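About us – Claltmont

Chores for machines, tested honestly. Small team, two founders, one unit on the Wodby estate.
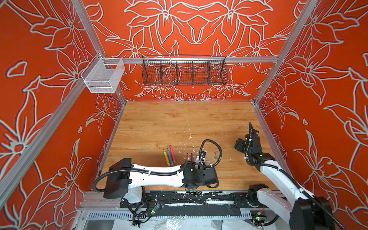 We started in August with one question people kept asking us. Can a machine tidy up yet? Short answer – a bit. Slowly. With someone standing near the stop button.

Genalyn Enriquez ran a packing floor before this and knows what a shift looks like. Naveed Sethi writes the control software and most of teh swearing in the logs. Five others, part time mostly, so 7 of us in all.

What we do. Firms send us a job – putting pens away, sorting small parts, clearing a bench, folding cloths. We set it up with two arms and try it. 161 jobs looked at so far. 30 we'd say are ready for a real shop floor. The rest need more work or a person, and we say so in the report.

Homes are harder. Every kitchen is different and things get moved. Stiff boxes fine, soft stuff poor, anything thin and flat is still a pain. Our longest home-style test is called Mridha, 1000 goes at clearing a desk into baskets. Still running, results go up when its done.

We don't sell robots. We don't take money from people who do. Reports are plain English, usually four pages, failures first.

Visits by arrangement. Parking is round the back off Kikham Lane, ring the bell twice, the first one doesn't always sound.

Page last updated 20 March 2025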